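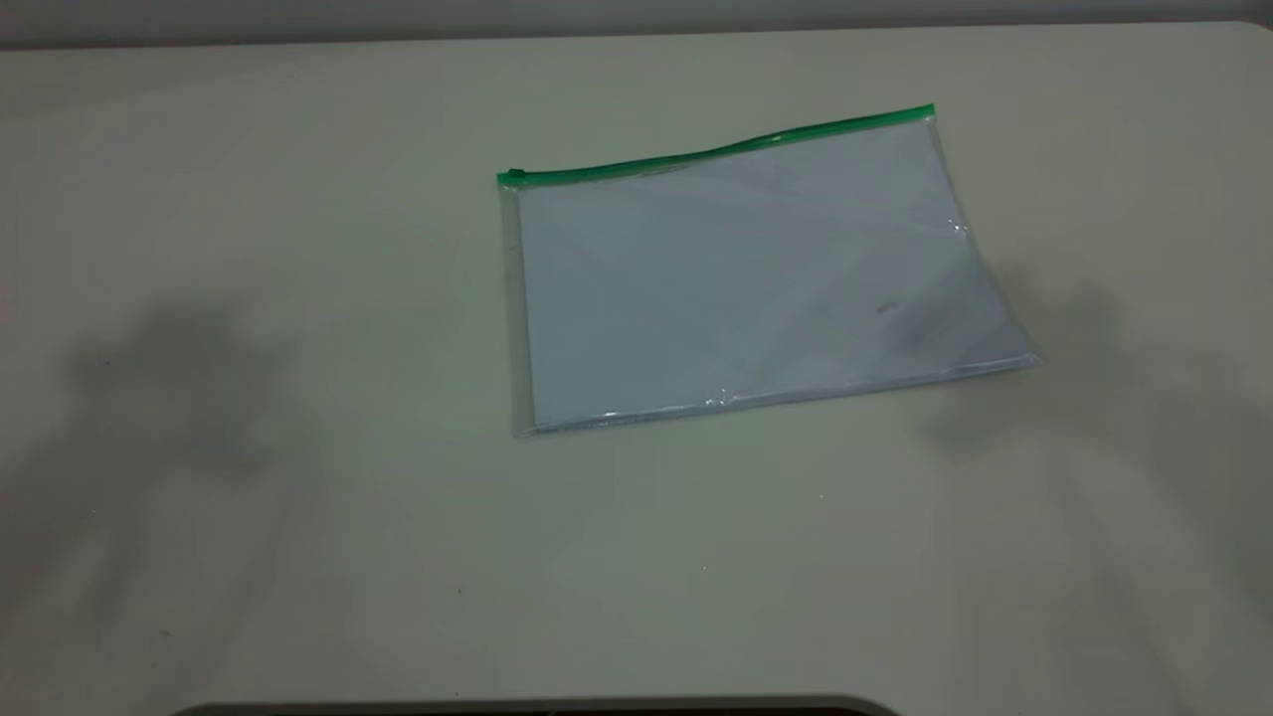 The Bag Test

Every gripper brochure shows an arm lifting a box. Boxes are easy. Ask the sales rep about a clear zipper pouch with paper in it, and the talk drifts to payload.

So we ran pouches at Bendmont's test bench, with two sets of black fingers: the stock pair from Fakus and the pricier Borano. Fakus claims 3000 cycles between pad changes. We did 147 picks and can't speak to that.

Holding the film

Pinching up near the green zipper is the obvious plan, and both pairs managed it. The bag then hangs at a slant, which the spec sheets skip. Try feeding that into a slot.
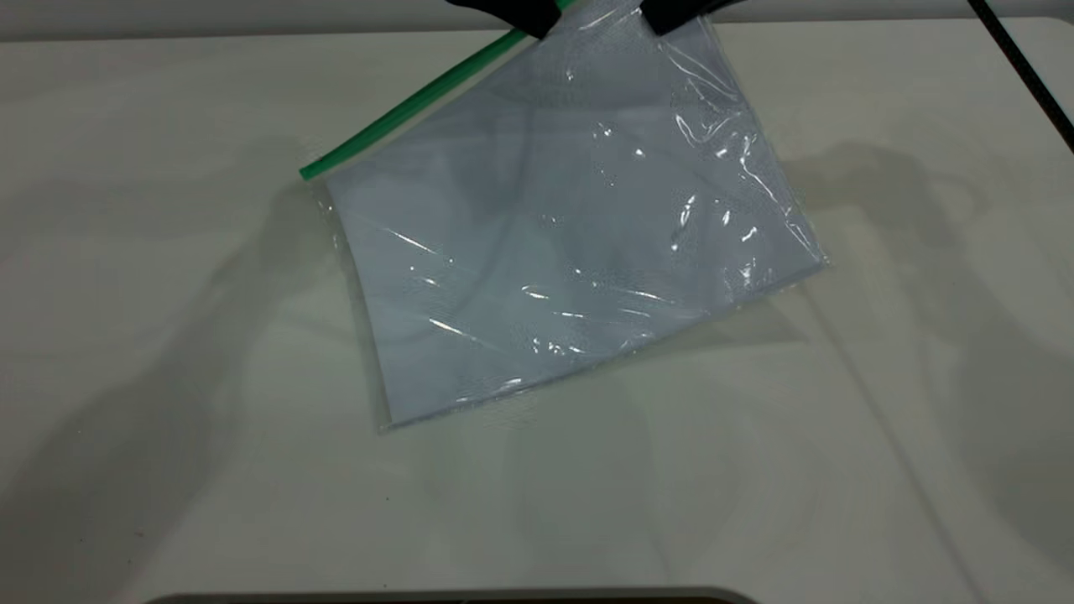 What the wrist camera gets

Bahrami sells its close-up camera as the cure for clear plastic. I'm not sold. Up close you get haze, glare and a fingertip. The green strip is the one thing I'd trust software to find, and plenty of bags don't have one. 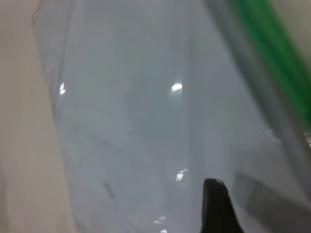 Would I buy?

Not yet. Borano dropped 12 bags, Fakus a few more, and the price gap is hard to defend on that. Bring your own bags to the demo.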